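# About the Omberg Music School

We are a small school for singing, piano and popular music in Hollenstein. Our students are from six years old until the age when people stop telling us their age. Some of them want to study music later, most of them want to play well on a free evening, and we teach both kinds with the same attention.

The school was started by Roswitha Wieser, who sang for many years in a dance band and then in the choir of a touring musical. When she came home, she gave lessons in her kitchen. The neighbors were patient, but the kitchen was small, and after two winters she rented the upper floor of the old Mallano building, where we still are. At that time she had one piano, nine students and a tape machine. Today we have 139 students in a normal school year and the tape machine still works.

## How we teach

Every new student begins with a free talk and a short lesson. We ask which music you listen to at home. This is a serious question for us, and there is no wrong answer to it. If somebody loves soul ballads, we begin with soul ballads, and the scales come in through the back door. If somebody wants Schubert, Waltraud Nägeli will be very happy, and she will probably lend you her own books.

Lessons are 45 minutes, or 60 minutes for advanced students. We do not teach piano in groups. Singing is different -- here a group can help a shy voice very much, so we offer both forms.

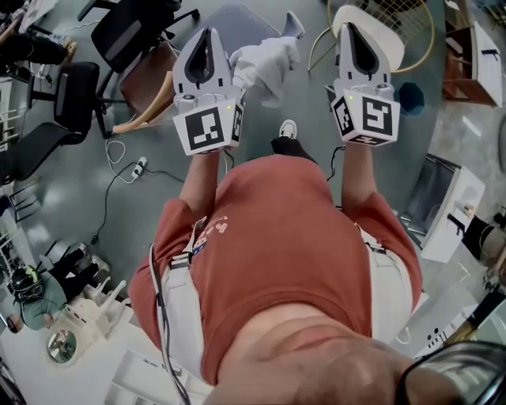 We also believe that a musician must learn to stand in front of people. Twice a year, in October and in spring, we hold an open evening in our hall. It has 60 seats and they are usually full. Students may perform one song, or only a half of a song if this is what they have ready. Parents sometimes ask us if their child is good enough for it. We answer that the child should decide, and that we will help with the preparation.

## The teachers

**Roswitha Wieser** teaches singing and leads the school. She still learns new songs every month and expects the same from the rest of us.

**Waltraud Nägeli** teaches classical piano and music theory. She prepares students for entrance exams at music colleges.

**Thaddäus Eder** teaches guitar and bass. He leads the two school bands, which change their names more often than their songs.

**Marek Danko** teaches pop and jazz piano, and he writes most of the arrangements for our open evenings. You can bring him a recording of almost any song and he will make a version for your level.

**Pirmin Schwaiger** takes care of drums, sound and the small recording room. Students who finish a song with us can record it there one time each year without extra cost.

## The library and the Pruvwood fund

Our library has 1,460 books of sheet music. Every student may borrow four at a time. Please use only a soft pencil for your notes, and erase them before you return the book.

The Pruvwood fund pays a part of the lessons for families who could not afford them otherwise. It began with a gift from a former student and it continues with the money from our open evenings. To apply, you write us a short letter. We don't ask for a certificate of talent.

## Visit us

The office is open in the afternoon from 2:00 until 6:30. You can come without an appointment, but if you want to speak with a certain teacher, it is better to call before. The entrance is in the courtyard, up the stairs on the left side. During lessons the bell is switched off, so please knock loudly.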